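Towel task tests student team at Niltine
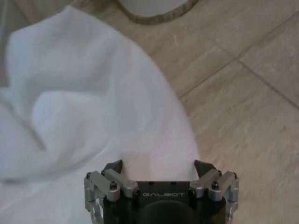 The gripper open at the edge of a white towel on the tiled floor.

January 28, 2020

The robotics club at Niltine has spent the term on one job: lifting a towel from the floor. "Rigid parts were simple," the club's leader told us. "Cloth has no fixed shape, so we search for a raised fold and close on that."

The team's software, Platero, was trained on almost 2000 labelled pictures. Each test run is 50 attempts. A lift counts if the cloth clears the floor by 300 mm - dragging scores nothing.

Edges remain the weak point. "If one finger lands on tile, we lower the speed and try again," the leader said. The club will enter the Tinier contest in September, where the limit is 100 seconds per lift.

12 shares | 3 comments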